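How Do You Teach a Robot to Open a Drawer?

For readers ages 8 to 11

Think about the last time you went looking for a cup. You walked into the kitchen, spotted the right drawer, gave it a tug, and there it was, and the whole time you were probably wondering about lunch or humming a song. Your hands are so good at this that they hardly bother to tell you what they are up to!

For a robot, though, that little tug is a mountain of work. Where is the handle? How wide should the gripper open? How hard should it pull, and when should it stop? A team working on a project called Jullel wanted to find out if a robot could learn all of this by practicing, the same way you learned to tie your shoes (with plenty of muddles along the way, I bet).

So they practiced at a kitchen counter, with a cutting board, a toaster and a plate of toy food, including a lemon and a slice of watermelon. Toy food is a very sensible thing to give a beginner, and it never goes mushy. 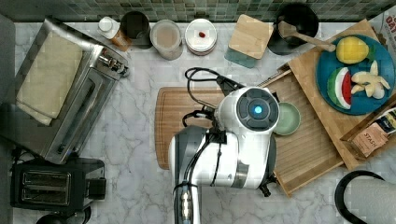 Mawar Tuhumury wondered why anybody would go to the trouble of practicing at all, when you could simply write down every move for the robot, step by step, like a recipe.

It's a good thing to wonder, and for many years people did just that. A recipe works beautifully as long as everything stays put. But kitchens don't stay put! Somebody slides the drawers over a bit to wipe the counter, and now the recipe sends the robot's fingers to a spot where there is only air.

The Jullel team tried another way. First, a person guided the robot through the job while a computer saved what the cameras saw and how the arm moved. They did this 184 times. (Lucyna Śliwiński guided so many of them that she says she started opening her own drawers at home very, very slowly.) Then the computer hunted through all those tries for patterns. When the handle looks like this, the arm goes like that. Scientists call this "learning from demonstration," and a demonstration is just a fancy word for showing somebody how.

A handle that is a long, straight bar is a friendly one to start with, as there are lots of good places to hold it. A tiny round knob is much fussier.

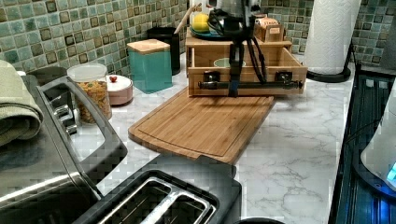

Pulling has its own puzzle in it. If the robot pulls a little sideways, a drawer can jam, and you may have met a drawer like that yourself. The arm has to keep checking and fixing its path, over and over, all the way out.

Now for the test. The team let the robot try the drawer 20 times with no person guiding it, and they moved the drawer a bit before each try. It opened the drawer on all but 2 of them. Both times it missed, the gripper had closed too soon, just in front of the bar.

Does that mean the robot can help in any kitchen in the world? Not yet, I'm afraid. The team only tested one kind of handle, and a new kitchen would have new shapes and new shadows to puzzle over. Knobs are next on their list.

Try it yourself: shut your eyes, ask a friend to move a box with a lid a little way across the table, and see if you can open it using one hand and only two fingers. Then have your friend guide your hand a few times and try again.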